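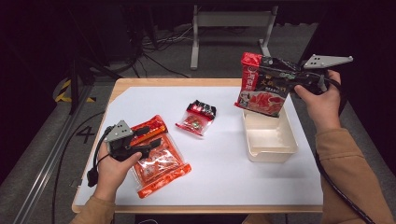 Notes for week six: drafting, dirty air and the slingshot
3 Oct 2023

Okay, so last week we left off with the car alone on the track, pushing its own hole through the air, and I promised we'd put a second car behind it. Get the drag handout out if you still have it, we'll need the curve on the back.

A quick word first on what I mean by drafting. A stock car at speed leaves a pocket of slower, lower-pressure air behind it. Tuck a second car into that pocket and it has less air to push, so it needs less throttle to hold the same speed. You all know this part from television. The part people tend to miss is that the lead car gains too! With the second nose close behind, the low pressure at the first car's tail fills in a bit, and the pair together will outrun either one alone. I spent two seasons on the timing stand at Plenholm and I still liked watching a lone car get swallowed by a pair.

Some numbers to work with. Plenholm is the 1.5-mile oval we'll use all term (banked, four turns, front stretch slightly longer than the back). In our worked problem the lone car makes 549 horsepower at the rear wheels and we treat that as fixed. Please don't let the power float when you do the exercise. Half the class did that in February and got a car that accelerated forever.

Write this down: at top speed, power out equals drag force times velocity, plus rolling losses. Drag goes with the square of speed, so the power needed goes with the cube. That's why a small cut in drag gives you a smaller gain in speed than you'd expect. Cut the drag by 12 percent, leave out rolling losses, and you gain a bit over four percent in speed. Do it on paper once (cube root of 1 over 0.88) and you'll believe me.

Dirty air

Now the bad side. The same pocket that helps you down the straight hurts you in the turn. The front of your car wants clean, fast air to press the nose down, and behind another car it doesn't get it. The front tires lose grip, the car pushes up toward the wall, and the driver has to lift. We call that an aero push. It's a different thing from a mechanical push, which comes from springs, tire pressures, weight split and so on, and I will mark you down if you mix them up on the midterm.

How do you tell them apart from the stand? Ask the driver what the car does alone. If it turns fine by itself and washes out in traffic, it's the air. If it pushes everywhere, go look at the setup. The Grisau team had a car like this in our second case study: quick in practice, fast in qualifying, stuck in the middle of the pack for 61 laps. They took wedge out at the first stop, which made the car loose as soon as it found open track. I'd have moved the driver up a lane and waited. You may disagree, and a couple of you did, pretty loudly.

The slingshot

The follower sits in the draft, backs off a little to open a gap, then gets back to full throttle and runs up through the pocket. By the time it reaches the leader's bumper it's carrying extra speed, and it pulls out. As soon as it does, it meets full air again and the drag comes back, so the extra speed has to be enough to get alongside — and then some.

Timing is everything here. Go too early and you stall out next to the leader's door with a turn coming up. Go too late and you run out of straight. In the Siltine simulation the best gap came out at about 1,000 feet before the stripe, but that's for one pair of cars and one wind setting, so don't carry it to any other track.

For next time

Read the chapter on side drafting and skip the boxed section on open-wheel cars.

Run the Helmy spreadsheet with the follower at one, two and four car lengths back. Plot speed against gap and bring the plot printed, please, I can't read phones from the front of the room.

Write half a page on the Grisau stop: what would you have changed, and on which lap?

We'll start with side drafting and then get into tire wear if there's time. Bring a calculator that does cube roots.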